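Septiembre
Por Cheng-en Tang

Informe de marcha para la Fundación Bhatt: Cartas de familia de Sallbridge

Queridos amigos de la Fundación:

Os debía estas páginas desde antes del verano y os agradezco mucho la paciencia. Como sabéis los que nos acompañáis desde el principio, el proyecto quiere reunir y leer en voz alta las cartas que las familias de Sallbridge se cruzaron con los parientes que se marcharon a trabajar a Fumoron, y de paso volver a poner en contacto a primos que llevaban media vida sin saber unos de otros.
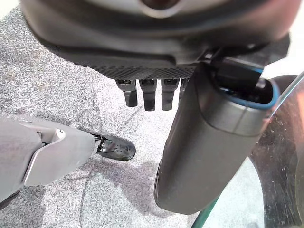
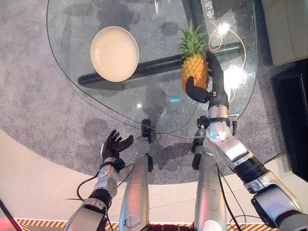 La segunda foto: la piña y el plato, en la mesa de cristal.

Empiezo por las cartas, que es lo que más ilusión me hace contar. Cuando firmamos el convenio pensábamos llegar a 2.000 al final del segundo año, y al cerrar este informe tenemos 1.101 transcritas y repasadas. Vamos un poco por detrás de lo prometido. La letra de los años cincuenta nos ha dado más guerra de la prevista (hay una familia entera que escribía en los márgenes, girando la hoja, para ahorrar papel y franqueo) y en primavera tuvimos el escáner cinco semanas en reparación. Desde julio hemos recuperado el ritmo y creo que el objetivo sigue a nuestro alcance, aunque quizá haya que pediros un par de meses de margen.

Han participado 151 familias. Muchas vinieron con una caja de zapatos y la frase de siempre, que dentro no había nada de interés, y luego se quedaban toda la tarde. En las cartas hay bodas, partos, vacas vendidas, una receta de membrillo copiada tres veces porque la destinataria la perdía, y muchísimas preguntas por los abuelos. Un matrimonio de la calle del Molino descubrió leyendo que sus padres habían compartido pensión en Fumoron durante un invierno, y desde entonces comen juntas las dos ramas de la familia cada vez que pueden.

Las lecturas de los lunes siguen siendo el corazón de todo esto. Solemos empezar a las cinco y terminar cuando se acaba el café. Vienen casi 25 personas cada semana, con alguna baja en agosto por los nietos y las vacaciones, y este trimestre se han sumado varios jóvenes del instituto que ayudan con el ordenador y que han resultado lectores estupendos. ¡Da gusto oírlos pelearse con las abreviaturas!

En cuanto al contacto con los parientes, la asociación Skernurora, que nos hace de enlace en Fumoron, ha localizado ya a buena parte de los descendientes que buscábamos. Las videollamadas se cortan bastante y hay que repetirlo todo, pero la gente sale contenta. Nos queda pendiente resolver qué hacemos con las cartas que alguna familia prefiere no publicar. De momento las transcribimos, devolvemos el original con su copia y no sale nada de casa.

Del dinero os mando el detalle en hoja aparte. Hemos gastado menos en viajes y más en material de archivo, sobre todo carpetas y fundas, y quisiera pasar lo que sobra de la primera partida a la segunda si os parece bien.

Para el otoño nos quedan las cartas del barrio de arriba, la comida de familias y el primer cuaderno impreso, del que os guardaré ejemplares. Si alguno de vosotros puede acercarse un lunes, avisadme y os reservo silla cerca de la estufa.

Un abrazo muy grande,
Cheng-en Tang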